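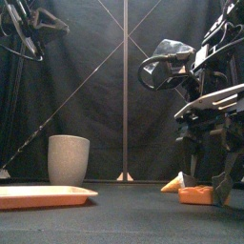

two-arm bench as of this morning, right arm on the orange block

Bench budget for November – grippers or second camera first?
Posted by tallow_bin, Wednesday, October 22, 2025

Ok quick one, budget form closes end of day. I have money for one proper line item on the two-arm bench and I can't decide. Tasks are toy food pick and place, tray and a big cup at the back, arms share the middle.

Option A – new finger set both arms, Oberholzer quote is 674 a pair, so double that
Option B – overhead camera plus mount from Gadeck, 444 all in
Option C – spares only. Cables, pads, screws. boring

Leaning A. Talk me out of it or dont.

---

mrs_flange
C. Every time. Look at that cable loop on the right arm, big fat C hanging off the wrist housing. One bad sweep with the left arm in the same space and you're buying a connector plus however long shipping takes.

---

tallow_bin
It clears. Loop's been that size since we set up, shorter and it pulls at full wrist rotation

---

mrs_flange
"It clears" is what I said. Lost 16 days waiting on one cable. Put two spares on the form, argue later.

---

pkt_loss
Disagree with both. B. You've got black curtain, dark table, black grippers. Another view helps more than fancy fingers. What are you running at the wrist now?

---

tallow_bin
Small camera on each arm, plus the fixed one. Wrist view is ok, the pads show up fine near the object. My problem is shape not seeing. Blocks are easy, straight sides. Then you get to the wedge stuff – pie slice, cone – and flat parallel pads on a taper is asking for trouble. 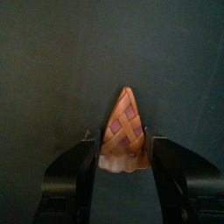
Lattice top too, so if you come down from above theres no flat bit to work with, and the crust end is all ripples. I want softer pads that give a bit. Oberholzer ones do, on paper.

---

pkt_loss
So buy pads, not fingers?? Why are you paying 674 for a finger when the pad is the bit you care about

---

tallow_bin
their pads only fit their fingers. of course

---

Rodrigo Cardoso
We went through this last year. Condden sells pad stock in sheets, you cut it yourself and glue it on whatever fingers you have. Ugly but cheap, and it let us find out what thickness we wanted before spending real money. I would put sheets and cables on this form and ask for the fingers next round.

---

mrs_flange
^ this is C with extra steps. good

---

pkt_loss
Glued pads peel. We redid ours constantly, and if you're collecting data the grip changes a little every time you redo it. Not nothing.

---

Rodrigo Cardoso
True, log the swap dates. Ours lasted longer once we sanded the finger face first.

---

grommet88
has anyone priced Pisik for fingers? heard they do a kit for smaller arms, no idea on fit

---

tallow_bin
Asked in September. Wanted a minimum order of 16, I need four.

---

grommet88
oof ok

---

tallow_bin
Right. Form's going in as – Condden sheets, 2 spare wrist cables, and the Gadeck camera at 444 if they let me keep the rest of the line. Fingers pushed to next round. pkt_loss you get your camera, happy?

---

pkt_loss
Ask Gadeck if the mount is in the price or seperate. Was separate for us.

---

tallow_bin
says all in on the quote but I'll email them before I hit send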